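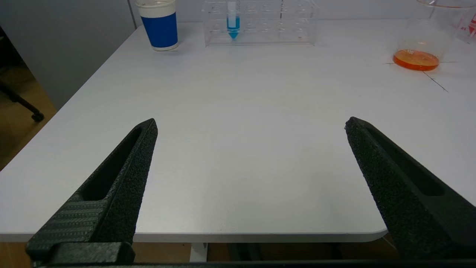 My aunt believed until the end of her life that a factory opening was a kind of wedding, and so when the Biltora plant finally announced that it would begin making insulation board in our valley, she took her green coat out of the cedar chest a full week early and hung it on the porch to air. I was 12 that February, and I was to go along and carry her umbrella. She had a plain white table in her kitchen, smooth and pale with a rounded corner I had bumped my hip on as a baby and never since, and on it she laid out everything we would need: gloves, peppermints, the invitation, and a clean handkerchief in case there were speeches.

There were speeches. A gentleman from the Mundar company, which had put up the money, spoke for 25 minutes about friendship between peoples and the price of natural gas, and then a lady from the province thanked him for 21 more. My aunt listened to all of it with her chin up. She had worked in the old Guerreiro brickyard on that same piece of ground for 29 years, and I think she was listening for the word "brick," which did not come.

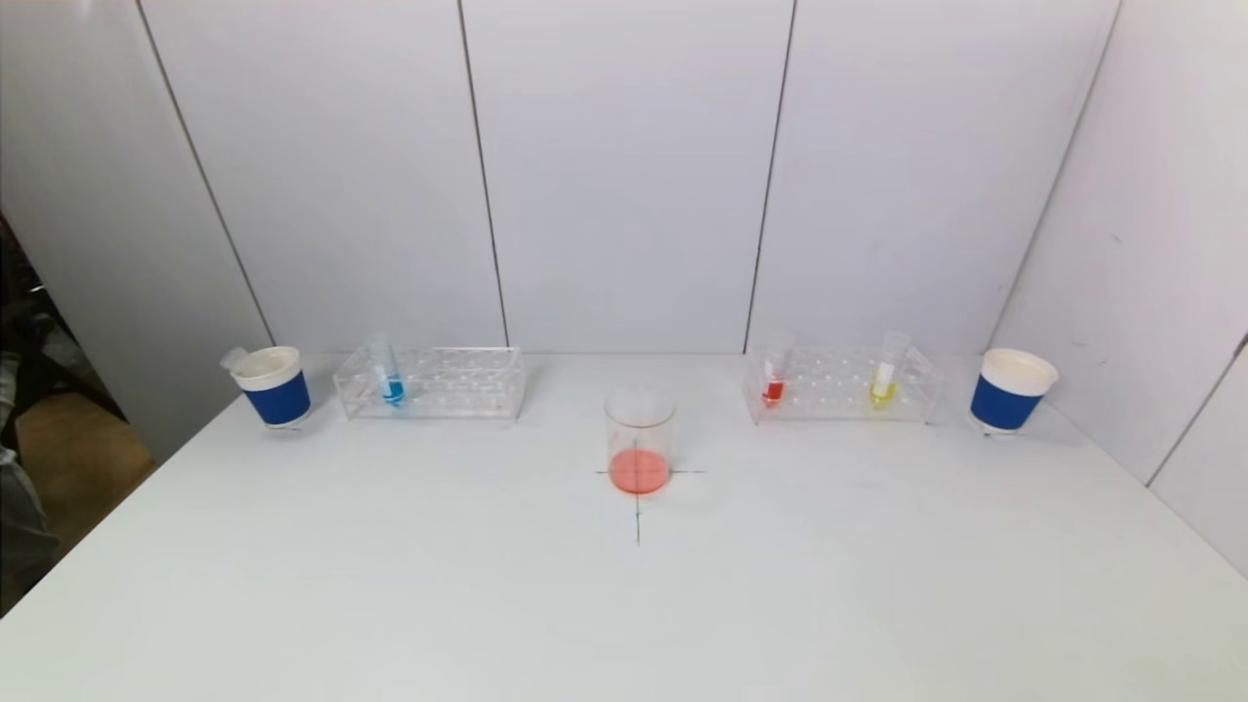
After that they cut the ribbon, and the line was supposed to start. A man in a very new hard hat pressed a very large button, and we all leaned forward in our folding chairs, and for a good long while there was only the sound of the river and somebody's baby. Then, far down at the other end of the hall, something coughed and began to hum, and the first gray board came sliding along the rollers as if it were a little shy about being looked at.

People clapped. My aunt did not clap. She got up — I tried to hold on to her sleeve, but she was quick when she wanted to be — and she walked right past the rope, took off one glove, and laid her bare palm on that board the way you would feel a child's forehead.

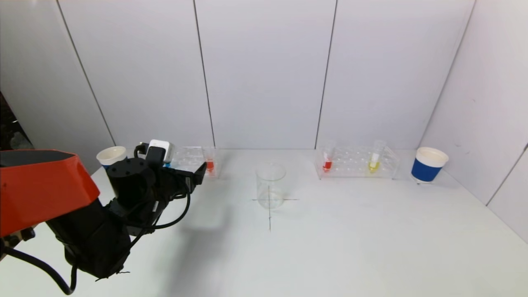

"Well, it's warm," she said, to the whole hall, the gentleman from Mundar included. "Ours came out warm too."

The man in the hard hat looked at her hand, and then he took off his own glove and put his palm down next to hers, and the two of them walked along beside the board like that, all the way to the end of the rollers, talking about kilns.

We missed the Miker bus home and had to wait an hour for the next one. She gave me all the peppermints.

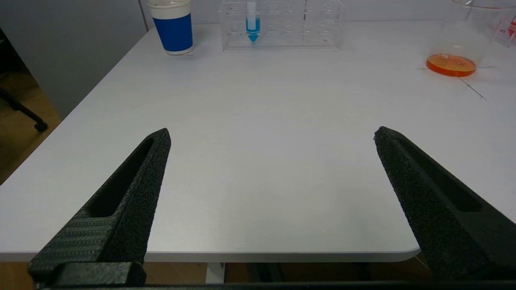
"The Green Coat," a short story. Posted 12/7/25.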